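Carach: kitchen island episodes

Data from the student project of the Ellery robotics club. All episodes are made in simulation, with a two-arm robot and one kitchen room.

Contents

The set has 400 episodes, recorded in June. In each one the robot begins near the stone-textured table top.

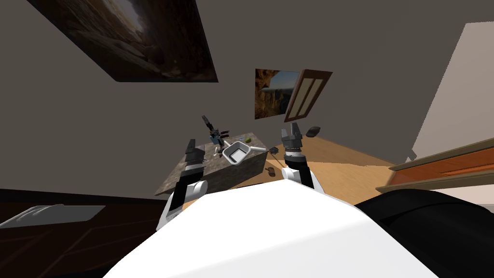 Camera view is saved together with joint positions of both arms. We removed 27 episodes where the log file was damaged; they are not in the 400.

Known problems

1. The room looks tilted in many views. Please do not rotate before training.
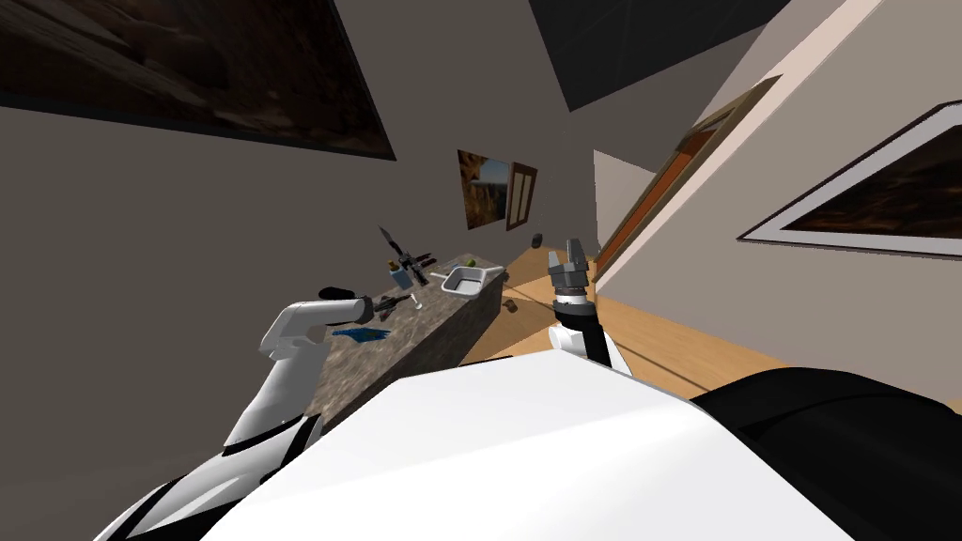

2. Gripper labels were written by hand and may contain mistakes.

Contact

Kane Costigan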